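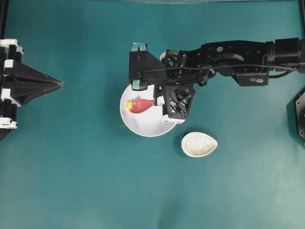
## Monday, with a hex key

The two-armed cell we call Storkum has a teal work surface, a drawer of spare screws and a grudge against me. I look after it. Most weeks that means wiping, tightening and pretending to understand the Cumetti manual, whose torque chapter was translated by someone in a hurry.

My Monday round takes 30 minutes if I leave my phone in the other room. I start with the cables, because a loop that sags near the wrist will find something to catch on. I follow each one by hand with the power off, then tug the connectors - gently, which took me a while to learn.

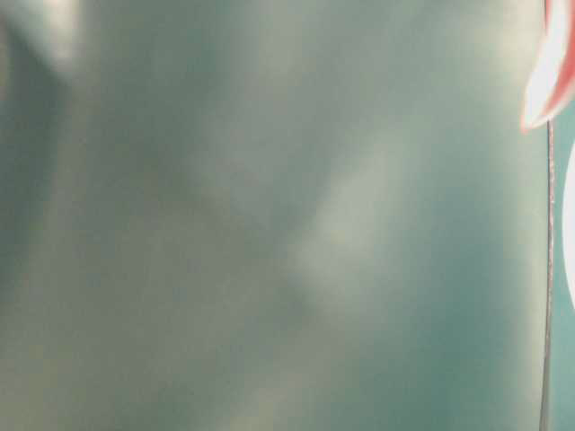
Then comes the side camera, which drifts. Its bracket came from Brustlow and has a clamp with strong opinions about gravity, so I put a strip of masking tape on the post and check the mark every week. Focus is the other half of it. When all I get is a big soft blur of teal, with anything that has a color to it pushed over to the right margin, I don't bother the software. I go and get the step stool. The lens ring turns 2 clicks too easily, and Zacharopoulos (the shop, three bus stops away) wants 50 dollars for a new one. I've been thinking it over for 5 months.

Last job is the grippers, which I do from underneath, with a flashlight in my teeth.
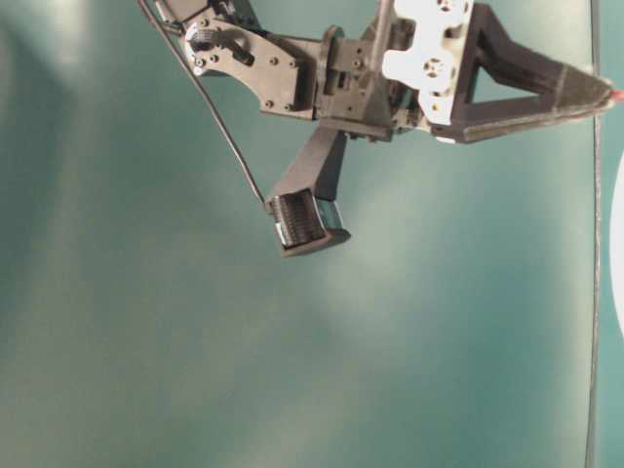
## What I check on the fingers

- Screws on the bracket plate. Snug, then stop.
- Ridges on the grip pad. A toothbrush does it, and I keep a separate one for my teeth.
- The cable down to the lower finger. It wants some slack when the wrist turns.
- The white mounting plate, for hairline cracks around the holes.

I still owe the left arm a new set of cable ties. They're on order.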